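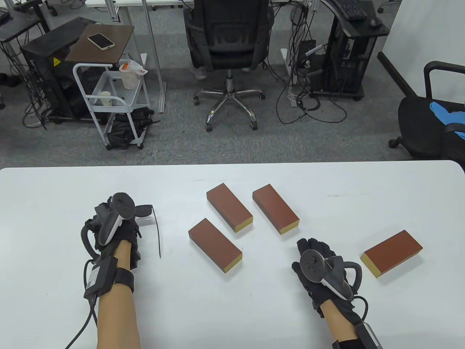 Figure 1. Four reddish-brown pieces on the white work table, each with a yellow edge at one end.

Packing sunglasses in slide-out boxes
Project report, Packaging and Product Care, Flekach

Introduction

Our group chose sunglasses for the packing project and we were very glad we did. They look like a simple thing to put in a box until you try it with several pairs in a row, and then every little decision starts to matter: which arm to fold first, which way up the lenses go, where you put the lid part while your hands are full. We wanted to find a way of packing that a small shop could teach to a new member of staff in 15 minutes, without any special equipment.

The shop we had in mind is Tomić, a made-up brief from the module handbook until our tutor suggested we write to the optician's of the same name on the market square. They answered the same afternoon and sent us a list of what annoys them about packing, which became the backbone of the whole project!

The box

We worked with the sleeve-and-tray type, which our handbook calls the Goltier pattern. It has two parts, an outer sleeve and an inner tray that slides out from the short end. We compared it on paper with the hinged Tolter pattern. The hinged one opens faster, but it needs room above it and it falls shut if the hinge is stiff. A sleeve box stays open wherever you leave it, and you can stack it, stand it on end or lay it flat.

The thing we liked best was how the tray feels as it moves. There is a bit of drag at the start and then it glides. The thing we liked least was that the two ends look much the same when the box is closed, so you can push at the wrong one for a while before you notice you are pushing against yourself.

Laying out the table

Our first plan was to put all the boxes in a neat pile on the left and all the sunglasses in a pile on the right. The pile of glasses was a mistake. Arms hook into each other, and lifting one pair drags the next one with it. Spreading them out took up more table but made the work much calmer, and it also gave us a chance to look at each pair for fingerprints on the way past.

With boxes, we found that a loose group within reach works just as well as a stack. A stack has to be built first – and knocked over at least once, in our experience.

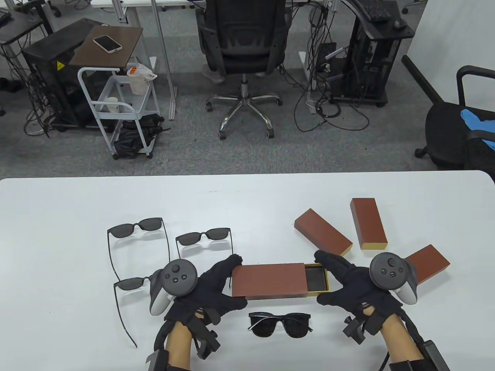

How far should the tray be pulled out before the glasses go in?
Far enough that the whole pair can be lowered straight down, with the back end of the tray still resting inside the sleeve. If the tray comes right out, you have two loose parts to look after and have to line them up again at the end.

The packing method

These are the steps we settled on, after trying them in several different orders.

Wipe the lenses with a dry microfibre cloth.
Fold the left arm in, then the right arm over it.
Hold the box by its short ends and slide the tray out.
Lay the glasses in with the lenses facing up.
Press the tray back with one finger, keeping the other hand flat on the sleeve.
Turn the box so the opening end faces the same way as the others.

Folding the left arm first may sound fussy, but on most frames we tried the arms lie flatter that way. Thicker frames are a tighter fit and need to go in square. If a corner catches, slide the tray out again and start over – forcing it scuffs the edge of the sleeve, and a scuffed sleeve is the first thing a customer sees.

Results

At the beginning one pair took nearly 45 seconds from cloth to closed box. By the end of the project we were all much quicker, though we didn't keep proper timings for everyone and that is a weakness of the report. What we can say is that the mistakes changed. Early on it was trays pushed in from the wrong end. Later it was mostly forgetting to wipe the lenses, so we moved the cloth to the middle of the table, where you have to pick it up to get at anything else. 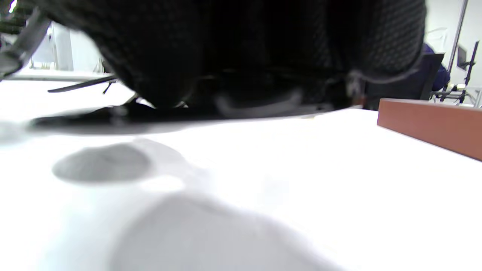 At our July review it was suggested that we should mark the opening end with a small dot or a paper tab, so that packers and customers both know where to push, and that a ribbon under the glasses would help anyone with stiff fingers lift them out again.

We tried the paper tab straight away and loved it. It costs almost nothing and it stopped the wrong-end problem completely for our group. The ribbon we only tested in a cardboard mock-up. It worked nicely with light frames, but it bunched up underneath when the tray was closed in a hurry, so it needs to be wider or glued down at one side.

Next steps

We would like to repeat the work with reading glasses, which are narrower and slide about in the tray. We also want to try a thin felt lining and see if it makes the tray too tight. Copies of the step list, with the tab template printed on the back, are in the folder by the door of the packaging room.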